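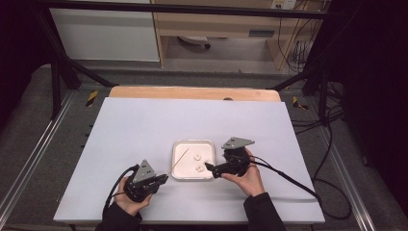

图1 手持双夹爪示教:左手夹爪夹着木签,右手夹爪的指尖伸入托盘

用手持夹爪采集"串签"示教数据的课程项目报告
Nillthorpe 小组
2022年8月25日

一、项目背景

本项目是机器人实践课的期末作业。题目由课程组给定:让双臂机械臂完成一项需要两只手配合的桌面任务,方法不限,但示教数据必须由小组自己采集。我们选的任务是把托盘里的小块软料串到一根细木签上。选它的原因比较简单,材料便宜,失败了可以马上重来,而且一只手拿签、一只手扶料,单臂很难做好。

开题时我们考虑过两种示教方式。第一种是遥操作,操作者在另一张桌子前推动主臂,从臂跟着动。第二种是手持示教,操作者直接握着和机械臂末端同样构型的夹爪,在真实的桌面上把任务做一遍,记录夹爪的位姿和开合,之后再换算成机械臂的动作。两种方式我们都试了,报告的主要篇幅写第二种,遥操作作为对照。

二、设备与布置

采集台是一张木面桌,外面围着型材框架,桌上铺一块浅色平板,白色托盘放在平板中部。平板的作用是统一背景颜色,也方便擦洗。换过一次托盘的位置后,我们在平板背面贴了限位条,之后托盘每次都放回同一处。

手持夹爪共两只,左右各一,顶部装有一块带小孔的灰色三角板,用来固定定位用的标记件。夹爪后端引出线缆,接到桌子下面的采集盒。线缆是前期出问题最多的地方。线放得太短,手抬高时会把夹爪往回拽,记录下来的轨迹末段有一个明显的弯;放得太长,线会垂到平板上,扫到托盘边。后来的做法是左手的线从左侧走,右手的线从右侧走,各留一段余量,每次开始前由旁边的同学理一遍。

采集软件叫 Norkavov,是上一届同学留下的,我们改了其中的时间对齐部分。原来的版本以软件收到数据的时刻为准,左右两路有时会错开。改动之后统一用采集盒打的时间戳。数据格式转换用的是 Durrani 脚本,没有做大的修改。

三、任务定义

一条完整的示教从双手夹爪离开起始位开始,到签子放下、双手回到起始位为止,中间分成五段:
(1)左手夹起木签并抬到托盘上方;
(2)右手移到托盘内,夹住一块软料;
(3)右手把料扶正,左手把签尖对准料的中部;
(4)左手推进,穿过后右手松开;
(5)换下一块料,重复(2)到(4),最后放下签子。

软料是自己捏的,每次放两块。捏得太软,夹爪一合就变形;太硬,签子会从侧面滑开。我们每采完一批就重捏一次,没有做硬度测量,这一点在后面的误差讨论里会再提到。

判断成功的标准是两块料都在签上,且提起后不掉落。料有破口但没有掉,仍记为成功,在备注栏里写明。

四、采集过程

正式采集之前每人先练习20条,练习数据不进入训练集。练习的目的主要是改掉徒手操作的习惯。徒手串签时,手指会不自觉地转动料块去迎合签子,夹爪没有这个动作,只能靠手腕转。刚开始大家都觉得别扭,动作也快,录下来的数据机械臂跟不上。

后来定了几条操作规定:
手腕转动放慢,不做突然的翻转;
夹爪合上后停一下再移动;
两只夹爪上的三角板不要互相遮挡,也不要被袖子盖住;
操作中不说话,需要中止时直接把双手退回起始位,由记录的同学标注作废。

第三条是看了回放才加上的。双手靠近托盘时,右手夹爪容易向左倾斜,三角板上的标记件就会被左手的那一块挡住,定位会跳一下。把托盘稍微往右移之后情况好一些,但没有完全消除。

正式采集一共保留了100条手持示教。作废的没有计入,作废的原因以定位丢失和签子掉落为主。采集从6月开始,中间因为更换线缆停过一段时间。停之前和停之后的数据我们分开存放,训练时合在一起使用。

五、与遥操作的对照

遥操作用的是 Presodville 主从臂,从臂末端装同样构型的夹爪,任务和托盘位置不变。遥操作的好处是记录到的就是机械臂自己的关节角,不需要换算,也不会录到机械臂做不到的姿态。缺点是慢,操作者感觉不到签子碰到料时的阻力,常常推过了头才发现。第(3)段对准签尖尤其费时间,视线要绕过从臂才能看清签尖的位置。

手持示教录得快,对准这一步比较自然,手上能感到阻力。问题出在换算。人的手臂可以从身体两侧伸进来,机械臂的底座是固定的,有一部分轨迹换算后接近关节极限,回放时会被控制器拦下。我们的处理办法是在采集前先用一个简单的可达范围检查,超出范围的示教当场提示。这个功能做得比较晚,前期的数据只能事后筛。

六、训练与测试

策略网络使用课程提供的模仿学习基线,输入为头部视角图像和双侧夹爪状态,输出为一小段动作序列。除动作序列长度外,其他参数没有调整。

测试时托盘放在固定位置,料块由没有参与训练的同学随手摆放,每个模型测20次。用手持示教训练的模型成功9次。失败主要集中在第(3)段:签尖碰到料的边缘,把料推走,之后机械臂仍然按已经夹住的情况继续动作。只用遥操作数据训练的模型成功2次,不过遥操作的数据量比手持少,这个结果不能直接说明哪种方式更好,只能说明在同样的采集时间内,手持方式得到的数据更多,也更够用。

七、误差与不足

料块的硬度没有控制,不同批次之间的阻力不一样,模型看不到力的信息,只能从图像里推断。夹爪内没有力传感器,如果有,第(4)段应该可以做得更稳。

操作者之间的差异也没有单独分析。有的同学习惯先夹料再抬签,有的顺序相反,任务定义里虽然写了先后,实际采集时没有严格检查。训练后的模型偶尔会在这两种顺序之间犹豫,左右夹爪都停在托盘上方不动。

另外,全部数据都是在同一张桌子、同一种光照下采集的,换地方之后能不能用,没有测试过。

八、后续安排

下一步先补采一批失败后恢复的示教,例如料被推走以后怎样重新夹回来。可达范围检查会并入 Norkavov,作为默认开启的选项。线缆准备改成从上方横梁吊下来,避免拖在平板上。数据和标注表已经放在课程服务器的小组目录下,作废的数据也保留了一份,文件名前加了 x。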